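Vimidano Shorty Wetsuit 3/2
Outdoor Gear > Water > Wetsuits

$54.00
In stock. Ships from our Makokha warehouse.

The maker says this suit will keep you warm "in all conditions." It won't. It's a short-sleeved, short-legged wetsuit, 3mm in the body and 2mm in the arms, and if you wear it for canyoning on snowmelt you will be cold inside of ten minutes. For a lake in August, or a slow river float with plenty of sun, it does the job for not much money.

We're also not sold on the "quick dry" lining. Ours hung in the shop overnight next to the Kinier full suit and the two felt the same in the morning. Plan on a full day if you can't hang it outside.

What we do like: the zipper is a good one, with a long pull cord you can find with gloves on. The seat panel is thicker than the rest, and if you've ever slid down a rock chute in a cheap suit you know why that matters. The knees have no cover at all, so bring pads if you plan to scramble.

Sizing
Runs small. The chart on the hang tag is hopeful at best. If you're between sizes, go up. An XL fit our tester with a 50 inch chest, but he needed help getting out of it.

Details
Item number: 372
Sizes: S to XXL
Back zip, flat seams
Colors: black, black with gray
Warranty: one year on seams and zipper, nothing on scrapes

What to wear before and after
Skip the fancy changing robes. The Totance robe costs more than this suit and you'll use it for the walk to the car. A towel and an old sweater work fine. Keep them in a dry bag - a real one with a roll top, and never a trash bag.
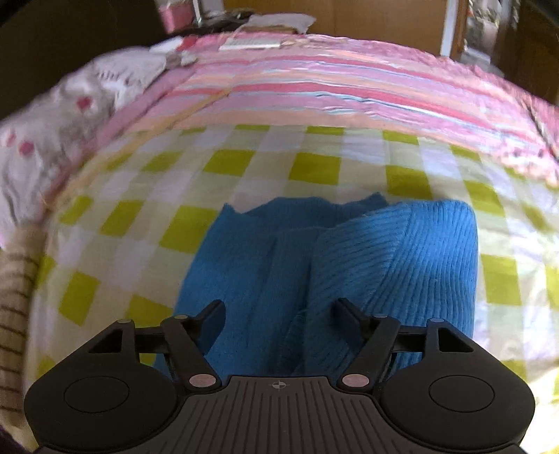

Blue knitted sweater on a checkered sheet.

Customer review
3 out of 5
"Bought 8 of these for a family trip down an easy gorge. Seven held up. One split at the shoulder on the first day and the store swapped it, after some back and forth over whether it was the right size. Fine for the price, but I would not call it pro grade like the box does." - Ea Bergmann

Returns
Unworn suits only, tags on, within 50 days. We do check for sand.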